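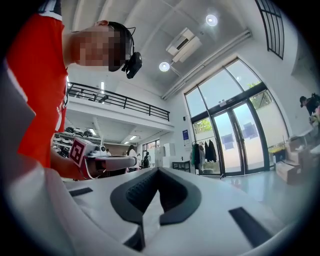 Plinatgate Room Notes

README for the shared folder

Welcome, and thank you for opening this file before any of the others. The Plinatgate Room Notes are a collection of plain written records about indoor rooms: how they are lit, how they are cooled, what runs along the walls and ceilings, what colour everything was last painted, and what needs doing to keep them pleasant to work in. The notes began as a few pages Mawar Majimbun kept for herself when she was looking after the Osman building, and they have grown a good deal fatter since Syafiqah Lau started typing them up in November.

They are meant for people who use the rooms, clean them, decorate them or have to get up a ladder in them. You don't need any special software. If you can open a text file and a spreadsheet, you have everything you need.

What is in the folder

The notes cover 17 rooms over three buildings, which we call Osman, Narard and Selier after the names on the old key tags. The material is split into six files:

rooms.csv – one line for each room, with its name, building, wall and ceiling colour, and a short remark on the light
ceilings.csv – ceiling lights, air-conditioning units, vents and anything else fixed overhead
pipes.txt – where pipes and conduits run, written out in sentences (we did try a table, and it was horrible to read)
paint.csv – paint names, finishes, and which leftover tins are worth keeping
tidying.txt – the order we clear and clean a room in
questions.txt – things we still don't know

Please leave the file names as they are, even if you have thought of nicer ones. Several people have printed lists taped inside cupboard doors that refer to them.

The columns in ceilings.csv

There are five columns, and they are filled in as follows.

room: the same short name as in rooms.csv, all in small letters.

fitting: what the thing is, in everyday words. "Round recessed light" is fine. "Air-con unit" is fine. Please don't paste in part numbers here, as they make the column so wide that the rest slides off the screen.

place: where it is, as you would explain it to somebody standing in the doorway. We always write from the main door looking in, so "left" means left as you enter. Mawar's early pages were written from the window side, and those have all been turned round now, though if you find a fitting that seems to be on the wrong side, that is very probably the reason.

last_cleaned: the month only. Leave it blank if you don't know. A blank is far more use to us than a guess.

remark: anything else you'd like the next person to know. Rattles, drips, a cover that only goes back on if you start with the far corner, all of that is welcome.

A word about white rooms

A fair number of the entries are for rooms with white walls and a white ceiling, and they can be more trouble to write up than you would expect. With round lights set into the ceiling and the air-conditioning unit hung up between them, everything overhead is white on white, and it is easy to miss a conduit altogether when it follows the line where the ceiling meets the wall. So do look along that line slowly, from one end of the room to the other, before you decide there's nothing there. I missed one for months in a room I had tea in every morning.

The word "white" by itself is allowed in rooms.csv, but in paint.csv it isn't enough. We have matt, we have soft sheen, and we have one large tin in Narard labelled "ceiling" in Mawar's handwriting that has gone slightly creamy with age and shows up badly next to anything fresh. If you are touching up a mark, try a small patch low down first and give it a full day to dry before you judge it. Touching up beside an air-con unit is best done with a small brush and a good deal of patience, and please cover the dark slot of the vent before you start. Low-tack tape and a sheet of newspaper will do nicely.

High ceilings

Dust in a high room settles on ledges and on the tops of pipes where you can't see it from the floor, and then it comes down all together when the cooling is switched on after a long break. Our habit is to work from the top:

Clear whatever can be moved away from underneath and put sheets over the rest. Switch off the lights and the air-con at the wall and let the lights cool. Go along the pipes with the long duster, held flat, without knocking them. Wipe the light surrounds with a cloth that has been wrung out hard. Do the front of the air-con unit next, then its filter if you are happy to take it out. Leave the floor to the end, and have a cup of tea before you start on it so the dust has time to settle.

The long duster lives in the Selier store cupboard, behind the folding ladder. The ladder has six treads and is tall enough for most of the rooms but not all; rooms.csv says "tall ladder" in the remarks where it isn't. Those are jobs for two people – one up, one holding – and that goes for changing a lamp as well, however quick it looks.

What the notes leave out

We don't record who uses a room or when, and we don't list furniture, which moves too often for anybody to keep up with. There are no measurements to speak of. A few heights were taken with a tape and a broom handle and I wouldn't order anything on the strength of them. Nor are the notes any sort of safety check: if a fitting buzzes, flickers or smells warm, switch it off and ring the building office before you write anything down.

The Selier pages are the thinnest. Syafiqah did them in a single afternoon and would be the first to tell you that pipes.txt only describes the ones you can see from the landing side.

Adding or correcting something

Add your line at the bottom of the right file and put your initials at the end of the remark. If you are correcting an old line, change it where it stands and leave a note in questions.txt saying what it used to say, so that whoever comes next can follow what happened. Spelling doesn't matter in the slightest. Room names do, so copy those across from rooms.csv.

You are very welcome to take the tidying list away and use it in your own building, with whatever changes suit you. We would love to hear how you get the tops of pipes clean without a ladder, if you have found a way.

Still to do

Second coat in the Narard corridor room
Check whether "small back" and "back small" in Osman are the same room
New head for the long duster
Ask Mawar about the creamy tin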